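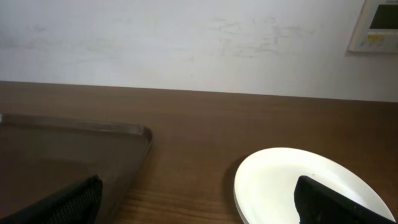 I have been putting off dealing with the dining nook ever since we moved in, and last weekend I ran out of excuses. We've lived in this apartment since June and I still hadn't decided what that corner was for. Mail? Breakfast? The place where Yufang drops everything when she gets in the door? So far all of it, all at once. The wall behind the table has been bugging me most. It's that grayish off-white every rental in Arnstead seems to get, completely flat paint, and it has picked up smudges and scuffs all over the middle and the right side, worst in the stretch between the tray and the plate. Flat paint shows everything!! I went after one spot with a damp sponge and ended up with a shiny patch, so please learn from me and test somewhere hidden first.

What I did next was call my friend Zarmeena, who has painted more rentals than anybody I know. She told me to put the sponge down and step away. Her advice was to go over the marks very lightly with a dry eraser sponge, and if they didn't budge, just touch up with the same paint. So now I'm waiting on our landlord, Mr. Henríquez, to tell me what the paint is called. He thinks there's half a can in the basement. He also thought there was a spare mailbox key in the basement, so we'll see.

Meanwhile, the table. I love this table. We got it secondhand from Kwame when he moved, and it has this nice medium brown grain with darker streaks running through it, and when the light comes in it gets a soft glow across the middle. The trouble is I never see it, it's always covered in stuff. So the new rule is one tray and whatever plate you are using. That's it. The tray is the smoky see-through brown one, and I like that a little of the wood comes through it. I paid 14 dollars for it and I've already gotten more use out of it than the fancy basket I bought for the same job (the basket now holds scarves).

Things that used to live on the table and don't anymore: the mail, two phone chargers, my vitamins, a tape measure, and a bag of clothespins I can't explain. The mail goes in a wall pocket by the front door. Vitamins went to the kitchen. Yufang is still mad about the chargers.

I did think about hanging something over the scuffs. A big print would do it, but the control panel is up there on the right and anything wide would crowd it. A small shelf maybe? Yufang votes no shelf, on the grounds that I'd fill it in 2 days. She has a point.

I also want to push the table out a little. It's right up against the wall now and I'm pretty sure that's how half of those marks got there, chairs and elbows and bags. Even a couple of inches might help. I'll try it this week and see if we can still get to the window without walking sideways.

Next up is the hall closet, which I am not ready to talk about.

Posted September 2018

Print this post
E-mail this to a friend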